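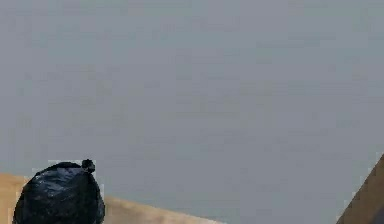
# Unano FAQ

Last updated 19 December 2018 by Arnel Evangelista

**What question are you trying to answer?**
Whether a policy trained only in simulation can learn to pick up soft, lumpy things by the part that's made for holding. With a tied garbage bag, that means the knot. I love this problem, because the bag is easy to see and surprisingly hard to grab well!

**How does the training work?**
We start from 200 scripted pickups in the simulator, then let the policy practice on its own and keep the runs that end with the bag off the ground. Everything it sees is rendered, like the view at the top of this page.

**Why are the backgrounds so plain?**
We tried busy ones first (in September) and couldn't tell which failures came from the bag and which came from the clutter. Plain gray made the errors so much easier to read. Busy backgrounds come back in the Hedlund set.

**Does a glossy black bag cause trouble?**
Yes, and it's my favorite part. The highlights and creases change a lot with the camera angle, and early versions kept reaching for a bright wrinkle. Training with 2 lighting setups helped a great deal.

**How do you test it?**
200 fresh starts per version, with bag positions the policy hasn't met. A grasp counts only if it closes on the knot.

**Has it run on a real arm?**
Not yet. That's next, and we can't wait.

**Can I use the scenes?**
Please do! Write to Arnel and say which simulator version you have.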